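Merkeo Introduces Obi Shallow Stainless Steel Plate for Toy Sorting and Tabletop Play
2019-06-10 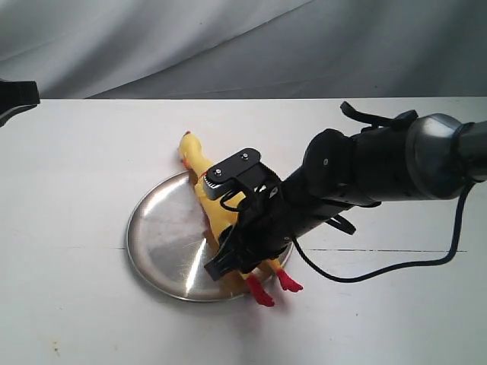 What is a shallow steel plate for in a playroom?
It gives small and medium toys a fixed place on the table, so that they can be set out, put away and wiped down between sessions.

Merkeo today announced the Obi plate, a round, shallow plate in stainless steel intended for playrooms, waiting areas and day care centers. The plate is the first item in the company's Raltemance line of tabletop storage and will be sold to institutional buyers through the distributor Dovov.

The product addresses a routine task. Toys left on a table at the end of a session have to be gathered, cleaned and returned to a shelf. Deep bins hide their contents and are slow to dry after washing. The Obi plate keeps its contents in view and can be rinsed in a standard sink or placed in a commercial dishwasher.

A yellow rubber chicken with a red comb and red feet lies across the plate on a white tabletop, its head resting just past the far rim. Long toys of this type may overhang the rim in normal use. Merkeo does not specify a maximum toy length. Buyers should allow clearance between neighboring plates if long items are to be stored crosswise.

"The rim is low on purpose," said Tadeusz Sadowski, product manager at Merkeo. "A child can slide a toy off sideways. With a bin, they tip the whole thing over to get at the bottom layer."

Merkeo ran a trial of the plate in April at day care sites supplied by Dovov. Staff asked for two changes, both of which are included in the production version: a smoother rolled edge and a brushed underside that marks less easily when plates are stacked. The finish of the upper surface was left as it was.

Care instructions are as follows. Wash before first use. Do not use steel wool or chlorine bleach. Dry rubber and vinyl toys separately before returning them to the plate, as trapped water can leave spots on the steel. The plate is not intended for heating food.

The Obi plate ships in cartons of 30. The first production run is 3500 plates, of which 2000 are reserved for existing Dovov accounts. Orders are invoiced on shipment with payment due in 30 days. Replacement plates may be ordered singly. A matching lid is in development and will be announced separately.

Product sheets and samples are available to institutional buyers on request from the Merkeo sales office.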